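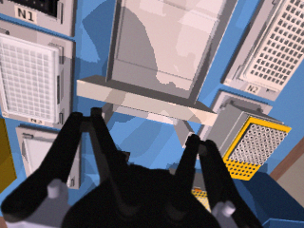 To: deck-learning list
Subject: Re: How many simulated episodes before we train again?
Date: July 10, 2023

Hello all,

thank you to the Stodberg group for the questions. I answer between the lines.

> We see 214 episodes in the Drutwood folder. Are all of them
> usable for training, or should we filter first?

Please filter. In 38 of them the gripper closes before it reaches the plate, and the operator then tries again from the side. I did not delete these, I only moved them to "retry". For the next training I would leave them out, but later they can be useful – the policy must also learn how to recover from a bad grasp.

> Do the holder labels (N1, N2, N3) stay with the same labware
> in every episode?

No. The labels stay on the holders, but the labware is shuffled at every reset. Before version 7 of the scene file it was fixed, and the model learned the position instead of the plate. Please do not mix old and new episodes.

> Can we change the light also?

Yes, I would be glad if someone does it. The shadows on the blue deck are quite hard now, and we have only 2 light settings. Fekete has a script for this, but it was written for the Barkach deck and the holder names are different.

One request from my side: write the task sentence before you record, not after. Almost all wrong sentences I corrected were written later from memory.

The next export is planned for September.

Best regards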